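Fodura sync tool: progress report to Hernell
Second report, covering the period to the end of February
Prepared by Uzma Minhas

Summary

The work funded by the Hernell small grant is on schedule except for the Windows installer, which has slipped into the next period. Fodura 0.8 is released and in daily use at both test sites. Of the 53 issues open at the time of the first report, 46 are closed. No change to the budget is requested.

Work completed

1. Conflict handling. When the same file is edited on two machines between syncs, Fodura now keeps both versions and writes an entry to the conflict log. The old behavior was to keep whichever copy had the later timestamp, and users at Zudside lost edits that way when a laptop clock was wrong. The log is a plain text file and can be read without the program. Myfanwy Kneath wrote the new code and the tests that go with it.

2. File watching. The Linux client no longer scans the whole tree on a timer. It asks the kernel to report changes and falls back to scanning only on network drives, where those reports are unreliable. On a laptop that is sitting idle, the client now uses almost no processor time. The fallback can be forced with a setting, and the Lecomte office is using it on their shared drive.

3. Text encoding. File names in Chinese, Japanese and Korean were sometimes stored in two different forms, so that a file appeared twice after a sync. Names are now converted to one form when they are compared and left alone on disk. Existing duplicates have to be cleaned up by hand, and the manual has a page on how to do it.

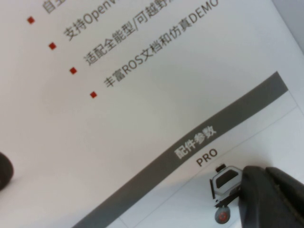 4. Documentation. The manual has been rewritten and now matches the program. The old wiki is read-only and each page links to its replacement. The command reference is generated from the source, so it should stay current. The chapter on running your own server is still thin and will be expanded in the next period.

Test sites

Zudside moved to 0.8 as soon as it was released and reported 2 problems. One was a crash when a folder was renamed during a sync – this is fixed in the development branch. The other was a confusing message when the server certificate expires. We have reworded it.

Lecomte stayed on the previous version for longer because of their own deadlines and moved over in February. They asked for a way to pause syncing from the command line. It was a small change and has been added.

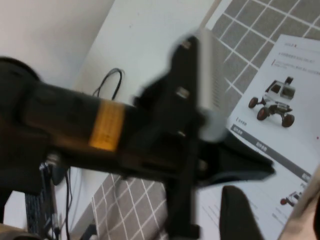

Robot arm and gripper.

Work behind schedule

The Windows installer was due in this period. The program itself builds and passes its tests on Windows, but the installer does not yet remove the background service cleanly when a user uninstalls. We did not want to ship it in that state. Myfanwy has set aside 8 working days for it, starting with the service code, and the installer will go out as a test build before the full release.

The remaining open issues are mostly minor. The one we are concerned about is slow startup with very large folders. The cause is known – the index is read in full before anything else happens – but fixing it means changing the index format, and we would like to do that only once before 1.0.

Spending

Spending is in line with the plan. The amount set aside for the installer carries over to the next period, and the hosting costs have been paid in full for the year.

Next period

Release the Windows installer. Settle the new index format and write the conversion tool. Finish the server chapter of the manual. Merge the folder rename fix and publish it as a point release, ahead of the other work.

Questions about this report can be sent to Uzma Minhas at the project address.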